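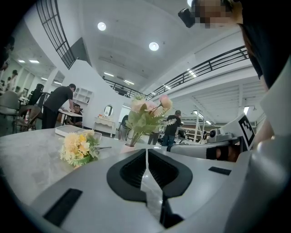
Gray gripper with black jaws, over a glossy floor.

Tuesday, October 22, 2024

Last week I finished my first month as a student helper in the children's ward at Clinon, and my cousin keeps asking me to write it down before I forget. So I write it.

I am in the second year of the nursing course in Distotmont. Our school has a program where you give 2 afternoons each week to the hospital. I did not choose the children's ward. I wanted the pharmacy, where it is quiet and I could practice the names of the medicines in English. But the pharmacy list was already full, and Yi-an Seo, our coordinator, put me on the third floor.

Most of my work is small. I bring water, I change the paper on the drawing table, I read books aloud. The reading made me very nervous at first. One girl corrected how I say "squirrel" and then made me repeat it until she was satisfied. Now she waits for me with the same book every time - I think she likes to be the teacher.

What surprised me is how much the nurses write. Every drink, every temperature, every small complaint goes into the chart. In class we had 300 pages on this subject and I found it boring. On the ward I saw a night nurse read one line from the afternoon and go straight to the right room, and after that I took out my notes again.

In December the students prepare a party for the ward, with paper lamps and a puppet show. I have promised to sew two of the puppets. I cannot sew very well, so if somebody in Distotmont has a machine I can borrow for a weekend, please write to me. The fox already has a head.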